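Course handout 7: Rules, standards and what they are worth when you pick something up

Module: Robots in Ordinary Places
Tutor: Ntombi Matlala
Lab sessions: Santosh Dhillon

Read before the seminar. Bring the two-page Grivari checklist, printed, with your own notes on it. I will ask to see the notes.

1. What a standard is for

Most of you arrive in this course believing that a standard tells you a machine is safe. It tells you that somebody filled in a form in the way the standard asks for. Sometimes those are close to the same thing. In factories, behind a fence, with one part coming down one belt, they can be very close, and I have no quarrel with the people who write for that setting.

Homes are another matter. The rules we use for household handling were mostly borrowed from places with flat floors and good lighting, and the borrowing shows. Read clause by clause and ask of each one: who could check this, with what, and on which day?

2. The Cliltadau rules, as used in this module

We work from the Cliltadau house rules because they are short and free. They are not law. The ones you need this week:

Rule 3. The work surface shall be level, plain and clear of unrelated items.
Rule 5. Before closing, the fingers shall stand either side of the object with a visible gap on both.
Rule 6. The object shall be upright at first contact.
Rule 9. Trailing cables shall be kept out of the working area.
Rule 11. Any attempt that departs from rules 3 to 9 shall be marked as a departure and kept.

Rule 5 is good. It can be checked by looking, and it catches the commonest bad habit, which is dragging one finger into the object and calling the result a grasp.

Rule 6 I would strike out. Bottles in people's homes get knocked, leaned on cushions and handed over at an angle. If you only ever record upright ones you will have a tidy set and a gripper that has learned about tidy sets.

Rule 3 is worse, being half sensible. Level, yes, where you can get it. Plain is a preference of whoever had to process the pictures. "Unrelated" is never defined.

Rule 11 saves the rest. Keep it whatever you do to the others.

3. The Mishra figures

You will see these quoted, so look at them properly. The Mishra trial logged 686 attempts and threw out 467 of them for breaking the surface and posture rules. The success rate was then worked out on what was left. Do the subtraction yourselves and ask whether you would buy anything on the strength of it.

The write-up says the discarded attempts were "not representative". Of what? I wrote to ask and had a polite reply that repeated the phrase.

Dhillon's view, which he will put to you in the lab, is that the trial was honest and the rules were the trouble. He may be right. My complaint is that a rule which removes more than half the work should have been questioned by the people following it, and there is no sign in the log that it was.

4. Reading a single moment against the rules

Take one attempt and go through the rules with it. Write "met", "not met" or "can't tell", and be generous with the third. Students hate writing it. Inspectors hate it too, and you should be suspicious of any report in which it never turns up.
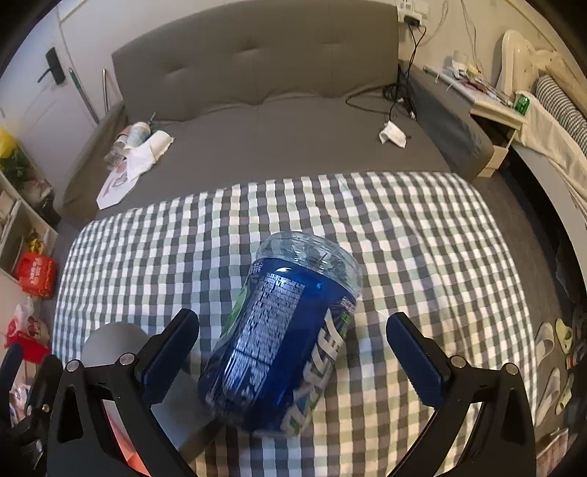
Page last changed: Sat 16 August

Rule 5 looks met: the blue-labelled container is between the open fingers and neither is touching it. Rule 6 is not met, as it is leaning well over. Rule 3 fails on "plain" straight away, with a checked cloth that has creases in it. Whether the surface is level I would mark "can't tell". For rule 9, there are black cables on the sofa behind and none that I can see on the cloth, so your answer depends on how far you think the working area goes. The rules don't say.

You can't tell from this whether the grip held. Last June 21 students did the exercise and most of them wrote a sentence about the lift anyway.

5. Good practice, as far as I will put my name to it

Write the working area down before you start, in centimetres.
Record the angle of the object. A guess will do if you label it a guess.
Never delete a departure. Mark it.
If you report a rate, give the number thrown out on the same line.
When a supplier says "compliant", ask which edition and who checked.

The Hukesach guide has some 400 further recommendations. Sections 2 and 8 are worth an evening. The section on training staff is mostly padding.

6. For the seminar

Rewrite rule 3 in no more than two sentences so that two people who have never met would apply it the same way. Swap with a neighbour and try to break theirs. Dhillon will collect both versions at the end.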